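THE WHITEBOARD KNOWS BEST

Stollex has a target of 700 good examples by the end of January. Clusus, as the learning system is called, picks things up by copying, so someone has to steer both arms through each job first, over and over, until it is thoroughly dull. Dull is what Clusus likes. The little whiteboard with the pink-red edge stays in with the arms, and the blue handwriting on it has so far outlasted two rounds of tidying.
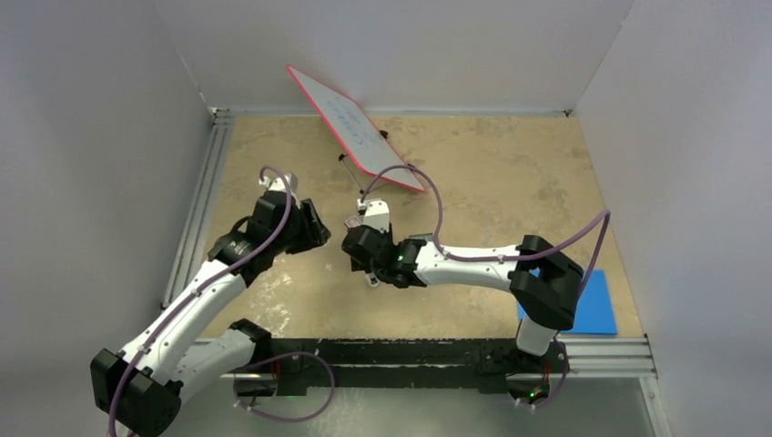
Close work

Most of the effort goes into the last inch. From across the table everything looks easy. From the wrist, a white plastic holder sits mid-view and the grippers look like a pair of old boots - and Clusus has to learn from both. A session runs to 12 examples, then tea.

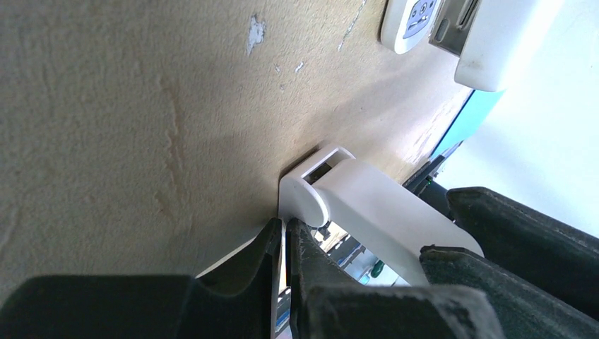
Glenys Meredith would like it known that the fumbled ones are worth keeping too, provided they are marked as fumbles and not quietly filed under "nearly".

We have given in on this. There are now 300 examples in the main pile and a growing second pile, which Meirion Craddock calls the museum. Between goes, the small white pieces get moved to a new spot on the table, as Clusus will otherwise learn one spot by heart and nothing else.

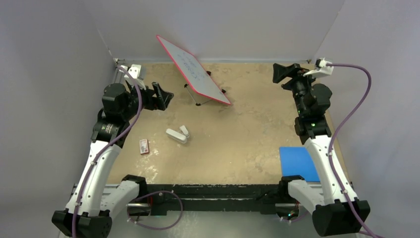
Can anyone have a go at steering?

Anyone who has done the short training with Meirion can book an hour. Slots start at 8 in the morning, and the early ones are, oddly, still free.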